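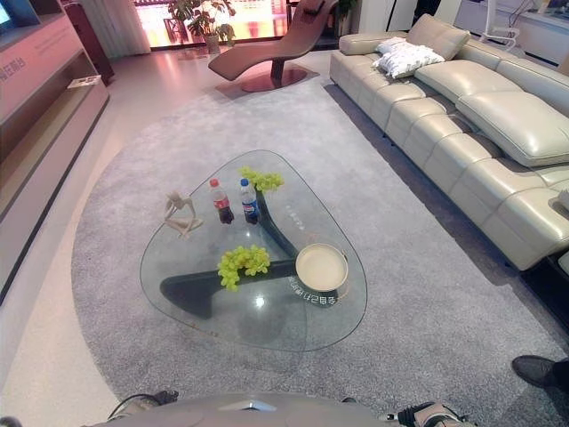 The glass table at the Grusow open day, with the robot's own arms at the bottom.

Can a robot tidy your living room?

People have been promising us robot helpers for a very long time. Your grandparents were probably told they would have one by now. So when Grusow invited visitors to watch a robot work in a furniture showroom, we went along with a list of awkward questions.

The robot is called Zunus. It has two arms, and its job was to deal with the things on a coffee table: two bottles, some grapes, a round tray. You could do that in less time than it takes to read this paragraph. Why is it hard for a machine?

Start with the table. It has a glass top, and glass is a nuisance. A robot uses cameras to work out where things are, but cameras see straight through glass to the legs and the carpet underneath. Lights shine back off it too. You know that a bright white spot is only a reflection because you have been looking at shiny things since you were a baby. A robot has to be taught, or it may treat the spot as something to pick up.

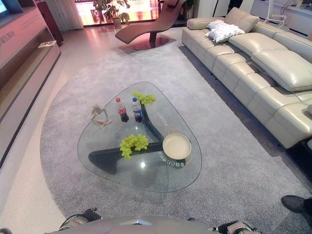

Then there are the bottles. A bottle is quite a kind shape for a robot. It stands up by itself, it is the same all the way round, and it has a nice bright cap to aim for. If somebody shows you a robot picking up a bottle, clap politely and ask what else it can do.

Grapes are a much better test. A bunch has no proper shape. It sags when you lift it, bits roll about, and every grape is easy to squash. Squeeze too hard and you have juice on the carpet. Squeeze too gently and the bunch slips away. Your fingers feel the difference without you thinking about it. A robot has to measure it, or have a soft hand that forgives mistakes.

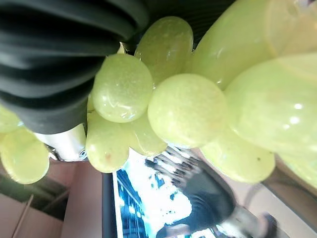 Grapes close up, seen from the robot's gripper.

The leaflet said Zunus could be "at home in any home". We are not so sure. A showroom is a very easy home. There are no socks on the floor, no cat, and no little brother moving the grapes while you reach for them. Try it in our kitchen at teatime!

It is also worth knowing that a demonstration is a bit like a school play. It has been practised. That isn't cheating, but it does mean you are seeing the part that has been rehearsed.

Questions to ask if you go to a robot open day

Is it working by itself, or is a person steering it?
What happens if I move the bottle?
How many times out of 100 does it drop the grapes?
Who stops it if it goes wrong, and how?

We put the third question to the people at Grusow. They said they were still collecting the numbers. We have asked them to write to us when they have them, and we will print the answer on this page, whatever it is.

Page last changed: Sep 9, 2022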